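Ticket: Photo uploads stall on the Moser gallery page
Opened: 2019-04-21
Status: Waiting on customer

Hello again, and thank you so much for your patience with us! I know you've been fighting with this upload page all morning, and I'd be grumpy too. I went through the log you sent and I think we're getting close.

What I can see is that your album starts fine, gets to 60 percent, and then sits there until the page gives up. The small files go through and the big ones don't — which makes me suspect the time limit on your account. It was set to 30 seconds when Lason moved everyone over in October, and that's pretty tight for a slow line.

I raised yours to 10 minutes and then tried an upload on our Brorkham test page, and it went through on the first try. 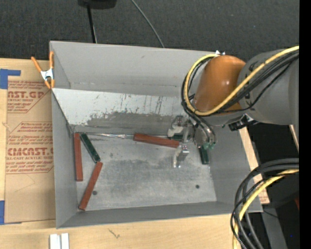

red-brown and dark green blocks in a gray bin.

Could you please sign out, close the browser all the way, and sign back in before you try again? The old limit likes to hang around until you do. If it still stalls, send just 6 pictures at a time and let me know which one it stops on — the file name is plenty, no need for another log.

I'll keep this ticket open in the meantime.

Warmly,
Ronalholm Support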